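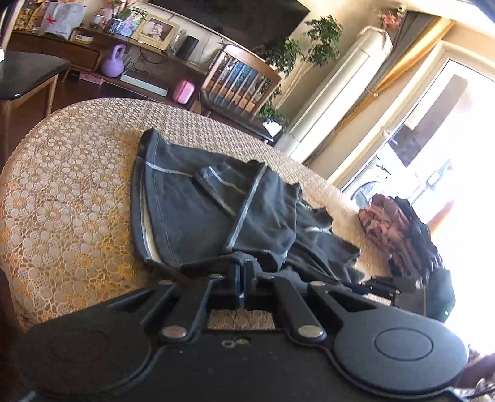 Folding on the sofa, and other small habits

14 Dec 2020

In our house in Lornutton the clean clothes never go straight to the wardrobe. They stop first in the living room, and sometimes they stay there two days. My mother did the same, and I used to complain about it. Now I have my own sofa and I do it too.

I start with the dark things. Trousers are easy: put the legs together, fold once, fold again. The hard part is to find a flat place, so I keep one end of the sofa free and put the soft clothes at the other end. The mauve and pink ones always end up in a heap, and I leave them for last.

My friend Tomomi Kaneko folds everything into small rectangles which can stand up in the drawer. She showed me in April over a video call, very patiently. My T-shirts stood for one evening and then they fell over like tired people. I still use her way for socks.

The round table

When the sofa is full I move to the table. I know you should not put laundry on a nice lace cloth, but a table is a better height for my back, and jeans need space. I lay them down, pull the waistband straight and smooth the legs with my hand. I don't iron jeans. My neighbour from Onstead irons hers, with a crease in the front, and I respect this but I will not do it.

The long sideboard under the television is the next problem. We put there everything that has no home: shopping bags, boxes, the pink lunch box on the lower shelf. Only the flowers and the photographs have a real right to be on top.
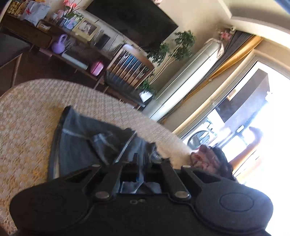
What I want to change before the new year

I would like one basket for each person, so the sorting is done before the folding. I saw some in grey and cream colours at Parsons, but I want to measure the bedroom corner first. Also I want to empty the bags off the sideboard and favour fewer things there. If you have a good way to fold a fitted sheet, please write it in the comments. Mine is still a ball.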